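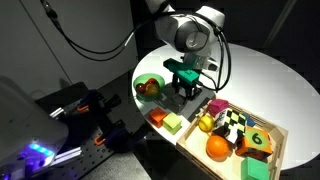
The sorting table, with the wooden tray and the green fruit bowl.

Home Our Story The Catalog Stockists Contact
Search this site Enter keyword Go

About Drondier

Drondier sells things to put in a tray, and trays to put them in. We have tried over the years to make that sound grander and have given up. Cubes, pretend fruit, shallow wooden trays with slatted sides, bowls you can see through. Schools buy them, and so do play therapists, waiting rooms and a surprising number of grandparents.

We started as the back shelf of Kontogiannis, a housewares shop with a lot of fruit bowls and few people wanting them. Somebody put toy lemons in one to brighten up the window. The lemons sold by Sunday. The bowl stayed with us for another 2 years.

The catalog now runs to 104 items, over 30 of them some kind of cube. Customers do ask whether the world needs another cube. We have foam ones in orange-red and a pale lime green, one with a chessboard pattern, and one in orange with a 6 on a round green label. People who buy the 6 write to ask where the 5 is. It's on page four.

Everything we're thinking of selling spends time on the round white table first. The rule is that a set has to mix well: something square next to something round, a lemon that reads as a lemon from across the room, colors that don't all turn into the same color after lunch. A good tray looks a little untidy. We once tried a line called Tratero, in which every piece fit its own slot, and it was very handsome - children put each piece away once and then went to find something else to do. We still have most of it, if you're interested.

Our foam comes from Letex, who are patient with us about green.

Orders under 100 pieces go out from our own stockroom, usually the same week, except in December, when all bets are off. Larger orders take longer and we'll write to tell you how much longer. Single replacement fruit can be bought from the Contact page. Lemons go missing most often. We have no theory about this, but we do keep plenty of lemons.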